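The Siren at Six O'Clock

What a bombed dairy town can teach about the way we remember civilian dead
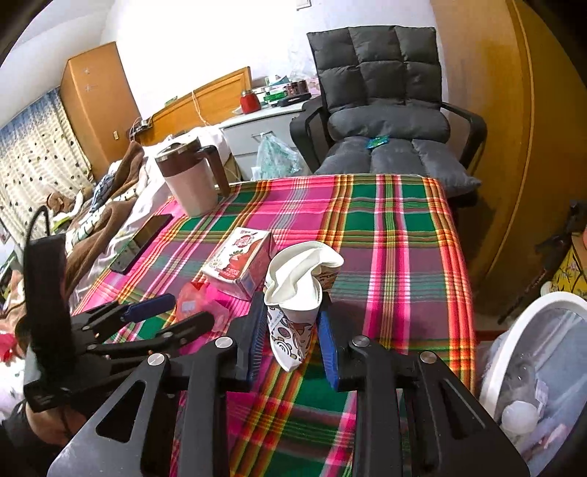 When I first came to Zillton, in the early spring, I was told to be on the bridge at six in the morning. I was not told why. I stood there with my collar up, and there were maybe a few dozen other people along the railing, most of them older than me, and all of them were looking at the river and not at each other. Then the siren on the roof of the fire hall began. It sounded for one minute and it stopped. The people stayed a little longer, and afterwards they went to work or they went home to make breakfast.

That is the whole ceremony. There is no speech in it, no wreath and no band. The town has done it every April since the war ended, and for the first years also on the other mornings when planes had come.

I have written about memorials for a long time, in three countries and two languages, and I must confess that I travelled to Zillton with a kind of tiredness. I had seen many eternal flames. I had seen a good number of bronze mothers. I believed I knew the vocabulary of public grief, and I expected to find some of its words again, in a smaller size.

The facts are quickly told. The town lies where the Gikel river comes out of the hills and becomes slow. Before the war it had a dairy, a school for nurses and a rail bridge, and it was the rail bridge which brought the planes. They came on 20 nights. The bridge was hit only on the last of them, and by that time 111 people of the town were dead. Not one of them was in uniform. The town then had fewer inhabitants than it has today, and today it has a little more than 3,000, so everybody who grew up there can tell you which of the dead belonged to their street.

The country which sent the planes has called these deaths regrettable. It has used this word in the same form in each of its letters. The town council keeps the letters in a folder at the front desk, where any person may ask to read them. I asked. They are short letters and they are polite. The third one has a spelling mistake in the name of the town, and someone has corrected it in pencil, very lightly, as a teacher does when she likes the pupil.

The argument about the wall

For many years the families did not want a monument. The capital wanted one. It offered money and a sculptor, and it offered the visit of a minister, and the plan was a wall of white stone in the park behind the dairy, with the names of the town's dead placed together with the names of the soldiers from the whole district. The number for the wall would have been 513.

On paper I could find nothing wrong with this. The soldiers were sons of the same valley, and some of them were brothers and cousins of those who died at home. But the families said no. I spent several evenings trying to understand it, and I am still not certain that I do. The answer I heard most often was a practical one. The soldiers already had their stone, in Ulloa, at the barracks, and every year their regiment comes and cleans it. If the two lists are joined, people said, then the visitor will see a list of war dead, and he will think of a war, with two sides in it and shooting from both. He will not think about a woman going down to the cellar with a lamp.

One man put it to me with less patience. A soldier's name on a wall is an honour for the state, he said, and I do not wish my mother to be an honour for the state. He had worked all his life in the dairy. He had already said this to the ministry in writing, and he was quite pleased to say it again.

There was also the other opinion in town, and I don't want to hide it. A retired nurse told me that the refusal was pride. Her fiancé is on the stone in Ulloa, her sister is in the churchyard in Zillton, and she would have liked to see them once on the same wall before she dies. She goes to the bridge every year all the same. She said the siren is too loud and the morning is too cold, and that she would be ashamed to miss it.

The wall was not built. The white stone had already been cut, and a part of it now forms the steps of the library.

What the law can hear

Peace movements, and I count myself to one of them, have a habit of speaking in large numbers. We need them for the petitions. A large number can be carried into a parliament and put on a table. But it is also true that a court of law is a bad listener to large numbers, and a better one to a single cellar on a single night.

The case of Zillton went before the courts of the sending country two times. The first time it was refused on the ground that a state can't be sued by foreign residents for an act of war. The second time the lawyers tried a narrower way. They left out the question whether the war was legal. They asked only why, after the first night had missed the bridge by such a distance, the same height and the same approach were chosen for the second night, and for the third, and so on until the end. Flight orders exist for this, and they are written down. The judges found the question "serious", and then they also refused it, by two votes against one.

I have read the dissenting opinion several times. It is eleven pages long and in large parts very dry. The judge goes through the nights in order, and for each night she gives the weather and the height of the planes, then the distance between the bridge and the place where the bombs fell, and then the names. Nowhere does she use a word like tragedy. In the households of Zillton this document has a standing which no speech has ever reached. I have seen it in a kitchen drawer together with the birth certificates.

A younger siren

I asked myself who will stand on the bridge when the older people can't come anymore. It is the usual question and I didn't expect a new answer.

In the neighbouring town of Lumell, which was not bombed, the secondary school has started to send its last-year class over by bus. The bus must leave at five, and the pupils are not obliged to go. The school asks them to read one page of the dissent before the trip, whichever page they want, and to copy it by hand. I saw some of these copies. The handwriting was terrible. One girl had copied the page of the ninth night, and in the margin she had worked out for herself how far it was from her own house to the rail bridge, which would have put her inside the distance by quite a lot.

Her bus was late that morning, and the pupils arrived when the siren was already sounding. They came along the river path half running, with their jackets open, and when they noticed that all the others were standing still, they stopped where they were, some on the path and some on the grass. The driver had turned off his engine in the middle of the road. A delivery van waited behind him and didn't use its horn.

The council has since asked the school whether the siren should be moved to seven, so that the bus can leave later. The pupils discussed it and wrote back that the planes had come before six, and they would prefer to keep the hour. The bus now leaves at a quarter to five.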